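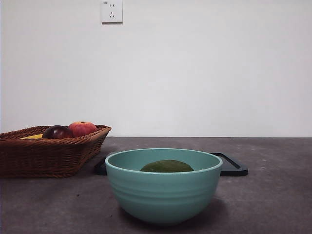
Kitchen counter tips for a small home-built robot arm

These notes come from a build that has been going on since May, partly at home and partly on a bench at the Tralness shared workshop. The arm is a light one, two hobby servos at the wrist and three larger ones below, and its job is to move fruit between a basket, a bowl and a tray. Most of the trouble so far has come from the counter and the dishes, and very little from the code. The tips are in the order we needed them.

Picking the containers

Use a bowl that is deep and heavy for its size. Ours is the turquoise ceramic one. A light plastic bowl slides as soon as a finger touches the rim, and then every saved position is wrong. If plastic is all you have, put a square of shelf liner under it.

Check the depth before you teach the arm anything. With a round green fruit at the bottom of the bowl, only the top of it shows over the rim, so the fingers have to come straight down. Any approach from the side hits the wall of the bowl. We raised the hover point by 100 millimeters and stopped chipping paint off the fingers.

A wicker basket is fine to pick from but poor to place against. Fingertips catch in the weave and in a braided rim. Wrap the tips in smooth tape, or keep the paths well clear of the sides.

Choose a tray with a low raised rim. It keeps a dropped plum from rolling off the counter. Black trays are easy for people to see against a gray counter and hard for a cheap camera. If yours gets lost, run a strip of light masking tape along the inner lip.

Picking the fruit

Start with an apple. It is firm, and you can squeeze it harder than you should while you tune the grip. Plums come next. They are glossy, and a ceiling lamp makes a bright spot that some color filters read as a separate object. Turn the lamp away or hang a sheet of baking paper in front of it.

Leave bananas until last. Low in a basket, a banana may show no more than a sliver of peel, and the camera has little to go on. Stand it up against the back if you want it found.

Fruit that touches is a problem of its own. A plum and an apple side by side will often be read as one lump. Separate them by hand for early runs, then push them together again when the single picks are reliable.

Bruised fruit goes soft under the fingers and leaves juice in the joints. Eat it or compost it, and start the next session with firm pieces.

Marking the counter

Put small pieces of painter's tape at the corners of the basket and the tray, and trace half the foot of the bowl on a third piece. After wiping down the counter you can put everything back where it was. Don't use a marker on stone, even one sold as washable.

A speckled counter can fool an edge detector. Blur the picture a little before looking for shapes, or ignore anything smaller than a grape.

Take one picture of the counter with the arm folded away and save it. Compare it with a new one at the start of each session. It takes a few seconds and catches a basket that was bumped overnight.

Power and cords

Run the servo supply and the controller from separate adapters. When ours shared one, the controller reset each time the shoulder lifted. A 1000 microfarad capacitor across the servo line helped, but separate supplies fixed it.

Route cords along the wall and up to the outlet, never across the front of the counter. Check that the plugs match the wall. A five-hole outlet takes two-pin and three-pin plugs of its own pattern, and a loose travel adapter is a bad thing to hang a power supply from - buy the right cord.

Keep all of it away from the sink. Unplug before you wipe.

Cleaning up

Wash the fruit after a session, and wash the finger pads too. Silicone pads can go in warm soapy water. Printed fingers should be wiped only, as the layers hold dirt. We keep one set for food and one set for the workshop, stored in separate boxes.

Dust in the basket weave ends up on the pads. Shake the basket out over the sink and brush it with a dry pastry brush.

Small settings that worked for us

Travel speed at 27 percent of full while teaching. Wrist level before every descent. A pause of 2 seconds over the bowl before opening the fingers, to let the arm stop swaying. Release low, with the fruit nearly touching the bottom - ceramic is loud, and dropped plums split.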